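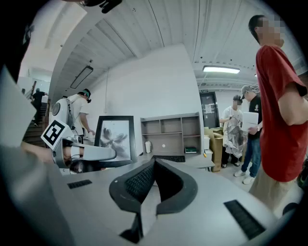 Right-hand Clekico open, mesh side of the pads showing. Second gripper to the left, marker plate at the back.

Weds, Kokness kit review cont. Session 2 with the handheld pair.

Pads first. Mesh lining on the inner faces is better than the smooth ones on the Jansen – bags don't slither out when you turn the wrist. Rims are thick though, hard to get under anything flat. Paper on the desk took me four goes. Angus says file them down, I say not on a loan unit.

Marker plate: angle ok, tracking dropped 41 frames out of 3566 in the long run. Nearly all when the two grippers crossed. Brynhildur wants it redone with arms kept apart, fair enough.

Weight still a moan. Forearm aching by the end of the morning. Nosow quote says a lighter housing is coming in Febuary, no price yet.

To do
– ask Kokness for spare pads, one set with thin rims if they do them
– redo crossing test, log which side drops first
– check vent slots after a long run, is the housing getting warm or is that my hand
– Angus to send the Jansen numbers so we can compare propperly

Loan ends in 59 days. Not signing anything till the crossing test is done.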